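## 2. Setting the Small Breakfast Table

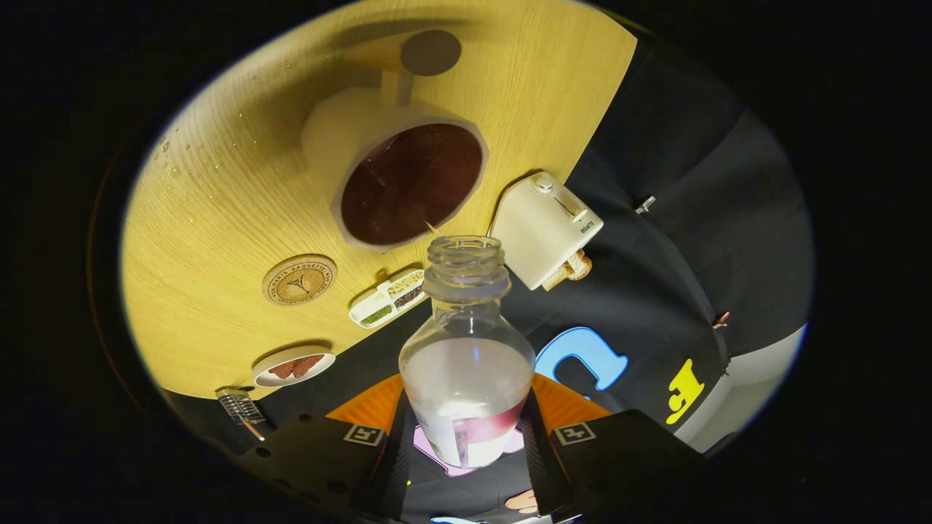

Tatiana Baláž asks that you fill nothing until the toaster, the coaster and the small dishes all have their place. She lost a full tray of seeds by doing it in the other order.

1. Wipe the tabletop and put the round coaster on the left half.
2. Place the white container with eight sides near the back, and the toaster to the right of it.
3. Put the compartment tray close to the coaster. Fill it only now - a small spoon is enough.
4. Pour slowly from the clear bottle. Stop 10 mm under the rim of the cup you are filling.

**Note:** Drops on the wood should be dried within 2 minutes. The Wandstead table has only a thin coat of oil.

**Caution:** Small pieces can be swallowed. Keep the set away from children under three years.

For a missing piece, write to Etadia and give set number 464.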